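4.2 What people keep, and where they put it down

We had expected, going into the home visits, that most of our talks would be about wardrobes. The survey we posted out beforehand asked 72 households in Dranberg to tell us how they stored their clothes, and nearly all of them wrote back at length about hangers, drawers and the merits of a good cedar chest. It was only once we were sitting in people's homes, usually with a cup of tea going cold beside the recorder, that we came to see how much clothing lives somewhere else altogether. There were jumpers over banisters and cardigans on the backs of kitchen chairs, and a great many things that had been worn once and were, as one retired bus driver put it to us, "too clean for the wash and too dirty for the drawer."

We came to call these the in-between clothes, a term we owe to Zlata Horobets, who used it in her field notes from the very first visit and went on using it until the rest of us gave in. Her notes run to 900 pages and are a pleasure to read. She has a gift for letting people wander off the question, and some of our best material comes from those wanderings: the long story of a wedding coat, for instance, or a mother and daughter in Shevchuk Street who had shared the same dressing gown for years and could not agree on its colour.

In-between clothes turned out to matter a good deal for how long a garment lasts. People who aired a jumper overnight and wore it again washed it less often, and they spoke of it with more fondness too, though we would be cautious about saying which of those came first. Guoqing Liang has suggested that the fondness does most of the work, and that a favourite sweatshirt is simply forgiven more than a dress shirt would be. Our 3 diary households lean his way. Each kept a wash diary through September, and in all of them the garments with the longest gaps between washes were the ones described as comfortable or lucky, or in one case "my thinking top."

The bed deserves a word of its own. Among the households that answered our follow-up letter, 70 per cent named it as the first place a worn top goes at the end of the day, well ahead of the chair (Figure 3). 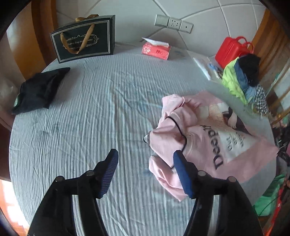 Figure 3. Crumpled pink sweatshirt with a printed front, on a bed with a pale blue-grey sheet.

A bed, of course, has to be cleared before anyone can sleep in it, and so whatever lands there gets a second decision at night. Several people told us this was the very moment they gave a garment a sniff and made up their minds. Chairs ask nothing of the kind, and the piles on them were older and deeper, with some owners quite surprised by what lay at the bottom. We return to the chair, and to the rather heated views it stirred up between couples, in Section 4.3.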